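Bottle sorter wanted, part-time, Merton

Fidside is looking for a person who can look at a table covered in small bottles and feel mild interest. Strong interest is welcome but may wear off by October.

The job is sorting. Pill bottles, pots, vials and their lids arrive on the table in no order at all, and leave it in a bin. We have a pink bin and an orange bin. You will form views on both.
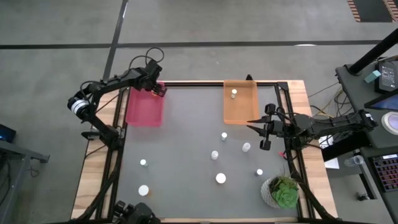 You would work 10 hours a week, split into 2 shifts, mostly on your feet and on a concrete floor. Bring shoes you have already forgiven. Each shift starts with setting out the table and ends with putting everything away, including the things that have rolled.

We need you to:

Set out bottles and caps to a written plan, and resist improving the plan.
Tell one white bottle from another white bottle, late in the shift, without sighing.
Keep a tidy log. Our last one had a whole page that just said "caps again".
Match lids to bottles before going home.
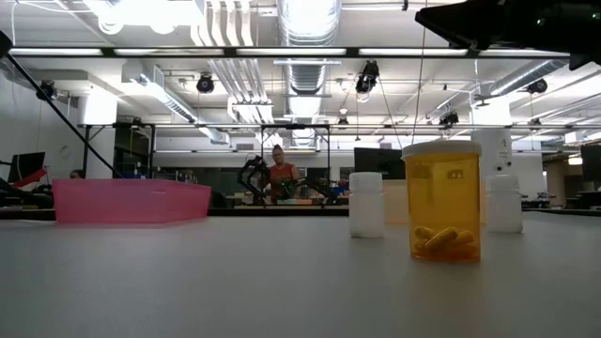 No pharmacy training is needed and you will not be giving anything to anyone. Amber bottles, white bottles, screw caps and snap-on caps are all part of the work, and you should be able to open the awkward ones. If child-resistant lids regularly defeat you, tell us at interview. We will be sympathetic, and appoint somebody else.

Useful but not required: good eyesight, steady hands, experience of stocktaking, or a childhood spent arranging buttons.

Mellodix, our sister firm down the corridor, shares the kettle. Relations are good at present and we would like you to keep them that way. 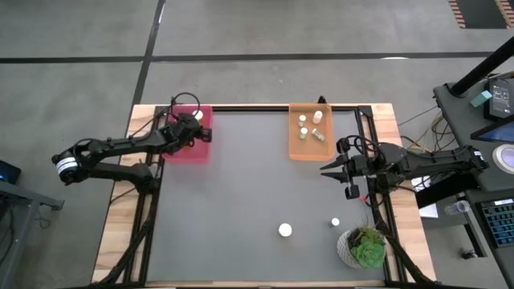

The post runs for 7 months in the first instance. There is a paid trial shift of 3 hours, with biscuits. Parking is in the Montoya yard, if you arrive before the vans do.

To apply, send a CV and a short note telling us about something you have sorted and whether it stayed sorted. Spice racks count. Applications should reach the Fidside front desk by 22 March 2022, on paper or by email, and please put "Bottles" at the top.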